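Sorting small parts is mostly a matter of deciding where things stop. Hanane Alaoui has run the shared workshop at Filside for seven years, and she spends part of every morning putting things back where they came from.

The workshop takes up the ground floor of the old Rosetti building. It has 94 members, and in June it was losing track of its hardware. Screws turned up in the glue drawer. Dowels of three different widths lived in one bucket.

"People weren't careless," Alaoui says. "They had no idea where anything went, so they put it down."

Her answer was color. Red bins on the shelving hold stock that is ready to use. Bins out on the tables hold work in progress, and they get emptied at the end of the day. She bought the first 31 from Manolakis, a restaurant supplier that was closing its warehouse, and filled in the rest as money allowed.

The tables matter too. Alaoui likes a white top with a hard finish, as small parts show up against it and dust wipes off. She keeps two bins on a table at most. Once there is a third, she says, people start using it for lunch wrappers. 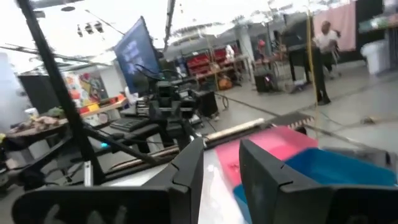
Long pieces are harder. Dowels and rods roll, and they don't fit in a bin made for screws. For now they are laid on the table while someone is working and go back to a wall rack by 7 p.m. Alaoui has tried tall tubes from Gendow, but short pieces sank to the bottom and stayed there.

She is less strict about the wooden shelves. Odds and ends collect on them – offcuts, samples, things somebody might want – and she clears them twice a year.

Comments

tallowbrook: We did the color thing at our school shop. Label the bins as well. Half my students ignored the colors.

Dee M.: What does she do with mixed screws? I have a coffee can of them.

parkside_joiner: Gutters screwed to the wall work fine for dowels. Cheap, too.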